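Stovari Technical College
Robotics Applications 2, course handout
Week 7: Force offsets and recovery in confined workspaces
Instructor: Tineke Van Leeuwen. Lab: Luuk Groen, Hanneke Visser
Revised 2026-03-11

Read before the lab session. Section numbers match the slides. Material marked (E) can come up on the exam.

7.1 Scope

Last week covered force-controlled insertion in open space: a peg, a plate, a single contact direction. This week uses the same controller inside a computer case. The insertion itself is no harder. The difference is in what happens when it fails, because the tool is surrounded by parts that were not included in the force model and, in many cells, not included in the collision model either.

The notes follow one fault from the Wusdale cell, recorded as event 2072 in the lab log. Damage was limited to one motherboard, one memory slot and a wrist camera bracket. There were no injuries. The event is used in the course because three separate errors contributed, and each of them had been present for some time without any visible effect.

7.2 The task

The program, called Aryee in the log, places memory modules in a tower case lying on its side. In outline:

1. Move above the module holder on the fixture.
2. Descend, close the gripper on the module.
3. Zero the force reading.
4. Lift the module out and carry it to a point above the case.
5. Locate the slot with the wrist camera.
6. Descend until first contact, then press.
7. Stop pressing when the reading reaches the seating threshold, 102 N.
8. Open the gripper, retract straight up.

The threshold was set by hand on an earlier board. It covers both ends of the module seating together. Students should not carry the value over to another board or another type of slot.

7.3 Sequence of the fault

The operator was Hernán Cárdenas, with Eustaquio Olvera at the second station. The cell had been running normally. Shortly before the event the fixture had been reprinted, and the pick height was taught again.

The module was picked and carried without any message. First contact with the slot was detected later than usual, but inside the allowed window, so the program went on. During the press, the board bowed downward between two of its standoffs. The deflection was later estimated at 2 mm from the difference between commanded depth and slot height. The reading reached the threshold, the gripper opened, and the program recorded a successful insertion.

The next module was placed in the neighboring slot. On this one the press ended in a protective stop. The tool was then below the rim of the case, with the fingers still closed on the module.

Cárdenas acknowledged the stop and, seeing the module seated at an angle, opened the gripper. He then started the "return home" routine. This routine was written for the open area above the table. Its first move is a joint move, and the path of the tool under a joint move is a curve. The wrist turned while the tool was still inside the case. The camera bracket struck the drive cage and a second protective stop followed. At that point Olvera pressed the emergency stop, and the arm was brought out by hand with the lab engineer present.

7.4 First error: where the zero was taken (E)

A force sensor in the wrist reports the sum of several things: the contact force, the weight of the tool and part, and its own drift. Zeroing removes whatever is present at that moment. If contact force is present, it is removed as well, and it will be missing from every later reading.

Take force on the tool as positive when it acts upward, so that pressing down on something gives a positive reading. With the newly taught pick height, the fingers pressed the module against the floor of the holder. The fixture pushed back with 20 N. Step 3 then set the reading to zero with this force present. Once the module was lifted clear, the reading should have been close to the weight of the part. It was instead offset by -20 N.

The press then behaved as follows:

Reading = true force - 20 N
Threshold on reading = 102 N
True force at threshold = 122 N

The late first contact has the same cause. Contact detection uses a threshold on the same reading, and the offset had to be overcome before the threshold could be reached. The delay was stored in the log and was the earliest sign of the fault. Nothing in the program looked at it.

The correction is to zero after the lift, in free space, with the tool stationary and in the orientation to be used for the press. The orientation matters. If the payload mass or center of gravity is entered incorrectly, part of the tool weight remains in the reading and changes sign or axis as the wrist turns. A zero taken in one orientation does not hold in another.

Question raised in a previous year: why not correct the pick height and leave the zero where it was? Correcting the height removes this particular preload. It does not remove side forces from the holder walls, and the next reprint of the fixture will bring the vertical one back.

7.5 Second error: success judged on force alone (E)

The program treated "threshold reached" as "module seated." A force reading says that something is resisting. It does not say what. A module standing on the latch, a module on the key, and a module fully home can all produce the same reading.

Depth must be checked together with force. For each slot, record the height of the module top when seated by hand, and define a band around it. The result then falls into one of four cases:

Force reached, depth in band: accept.
Force reached, depth too high: not seated. Stop and retract straight up.
Force reached, depth too low: board flexing, or wrong reference. Stop, inspect the board.
Force not reached at depth limit: slipped part, missing part, or wrong offset. Stop, inspect.

The first insertion in event 2072 belongs in the third case. Had the check been in place, the second module would never have been picked.

The depth band is only as good as the height reference. A case lying on its side rests on a panel that may not be flat, and a few sheet-metal cases rock on the table. Measure the board height at two points near the slots on every new case. Do not use the table surface as the reference.

7.6 Third error: the recovery path (E)

Two things went wrong in the recovery. The routine began with a joint move, and the collision model contained the gripper but not the camera bracket. Either one alone could have caused contact with the cage.

The bracket had been added after the model was made. It extends sideways from the wrist and sweeps a much larger circle than the fingers do. In open space this is of little consequence. With the tool inside a case, a small wrist rotation moves the camera a long way.

Rules for recovery in this course:

a. After any protective stop, look at the tool before acknowledging it.
b. Decide whether the part is to be released or kept. Opening the gripper on a part under load can move both.
c. The first motion is linear, along the approach direction, at reduced speed, until the lowest point of the tool is above the highest point of the case.
d. No wrist rotation before (c) is complete.
e. "Return home" is locked out in software while the tool is inside the case volume. Do not bypass the lockout from the pendant.
f. If the tool is wedged, leave it and call the lab engineer. Freedrive inside a case is not permitted for students.

Rule (e) is implemented as a box check on tool position. The box is defined in the case frame, so it moves if the case frame is taught again. It does not move if someone pushes the case along the table.

7.7 Cell layout for the lab

Open tower on the slatted table, parts in the gray fixture, arm above. 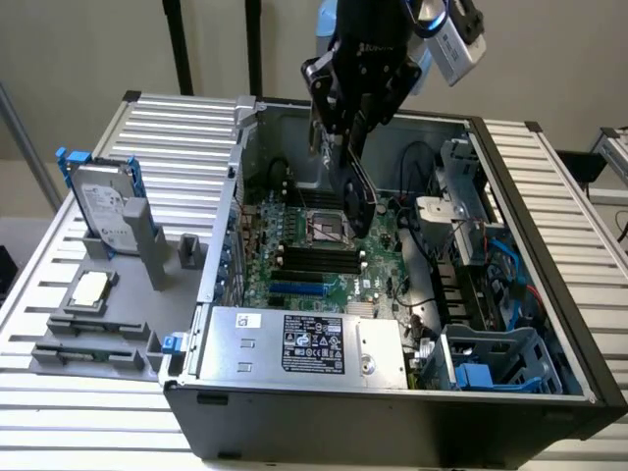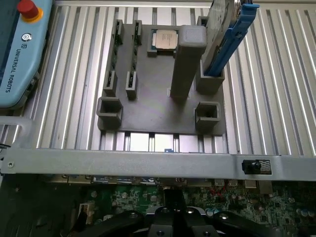 Clearances are to be measured and written down before the first program run. Each pair records, for its own case: rim height above the board, distance from the slot center to the nearest tall part in each of the four horizontal directions, and the largest radius of the tool including the camera and its bracket. If the tool radius exceeds any of the four distances, mark that direction as closed. Wrist rotation below the rim is then limited to the range computed from the open directions, or forbidden if there are none.

Power supplies and drive cages are usually the tall parts. Cables need separate treatment. They have no fixed position and do not appear in the collision model, and a finger that hooks a cable may not produce a reading large enough to stop the arm. Tie them back or unplug them, and check again after every case change.

7.8 Lab procedure

Part A. Offset. Zero the sensor in free space. Close on a module in its holder and note the vertical reading. Zero again in the holder, lift, and note the reading in free space. Repeat with the pick height lowered by one step as set by the lab engineer. Plot free-space offset against pick height. Do not go on to an insertion with any of these offsets active.

Part B. Depth. Using the scrap board, seat a module by hand and record the reference height. Run the press with the seating threshold supplied on your bench sheet. Record force against depth for a full insertion and for one with the latch left closed. Mark on both curves where a force-only check would have accepted.

Part C. Recovery. With the arm held inside the case at the marked pose, trigger the simulated stop and carry out rules (a) to (d). Your partner keeps a hand at the emergency stop throughout. Hanneke Visser signs the sheet before you change places.

7.9 To hand in

One report per pair, with the plots from A and B, the clearance table from 7.7, and written answers to the following.

How would the log have to be changed for the late first contact to raise a warning before the press? State the quantity, the limit, and how you would choose the limit from earlier runs.

The Vondedum gripper fingers on bench two are longer than those on bench one. Which entries in your clearance table change, and which stay the same?

Suppose the sign of the preload were reversed, with the fingers pulling up on a module stuck in the holder when the zero is taken. Work out the true force at threshold and describe what the operator would see.

Reports go in the tray outside the lab office. Late reports need a note from the instructor. The reading for week 8 is the chapter on speed and separation monitoring, without the appendix.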